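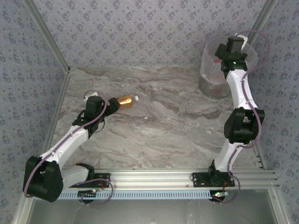 Andia 9-litre clear container for empties

Reviewed 15 July 2026

The Andia is a clear plastic container sold for collecting empty bottles on a worktop. It replaces the carrier bag on the door handle or the bucket under the sink. I bought one from Niltton at full price and have used it daily for small glass bottles and thin drinks bottles. The older Sustov model, in opaque grey, was kept for comparison.

Build

The walls are stiff enough to lift the container by one side when it is lightly loaded. Empty weight on a kitchen scale is 700 g, against 900 g for the Sustov. The lower weight shows when the container is pulled across a smooth top: it slides easily and needs a hand on the rim when heavy glass is being taken out. The base is flat, without feet. I would have preferred a rubber edge, which the Sustov has.

The moulding is clean. There is a faint seam on the inside of one corner, which collects sugar residue and has to be brushed out.

Capacity

The stated volume of 9 litres is measured to the rim. Usable volume depends on the shape of what goes in. Small amber bottles of the medicine or flavouring type pack well when laid on their sides, caps all pointing the same way. Drinks bottles at full size do not pack at all and leave large voids.

The heaviest load I recorded was 2,241 g, nearly all of it glass. The walls bowed slightly at that weight and returned to shape once emptied. No whitening or cracking was found at the corners afterwards.

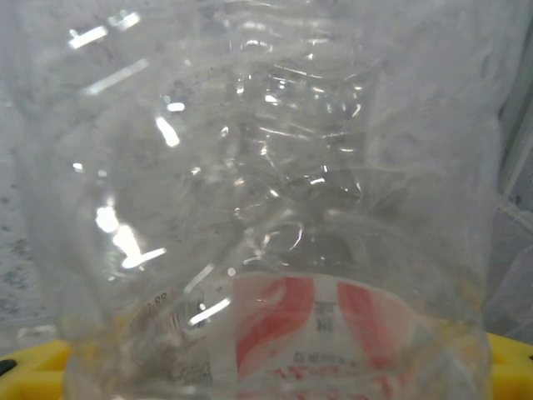
Should plastic bottles be crushed before they go in?

Crushing is worth the effort for thin-walled bottles, as a flattened one takes up far less room. Squeeze the air out with the cap off, then refit the cap so the bottle stays down. Labels can be left on unless your local collection says otherwise. Thick-walled bottles tend to spring back and are better left whole.

Visibility

Clear walls make sorting errors easy to spot. A glass bottle among the plastic can be seen from the side and removed before the container is tipped out. The drawback is appearance. Drips and smears show on the inside, and a part-full container looks untidy on a light worktop. Against a marble-patterned top, the clear plastic is less obtrusive than the grey Sustov.

Position

The back right corner of the worktop has worked best for me. The two walls stop the container moving when bottles are dropped in, and the space in front remains free for rinsing and sorting. Left-handed users may want the opposite corner. 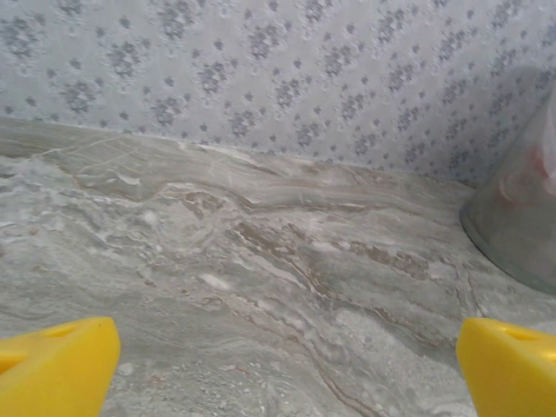 Cleaning

Warm water and washing-up liquid remove most residue. The makers allow the top rack of a dishwasher, but I stopped after fine surface marks appeared near the rim. A soft brush is needed for the corner seam. Syrup left overnight came away after a short soak. Avoid scouring pads, which scratch the plastic at once.

Alternatives

The Sustov is heavier, steadier and hides its contents. Lodhi sells a fabric bin at a lower price, but it sags with glass in it and cannot be rinsed under a tap. Niltton expects a smaller Andia in September, which may suit a narrow worktop.

Verdict

Recommended for small glass and crushed plastic. For uncrushed drinks bottles, buy something larger.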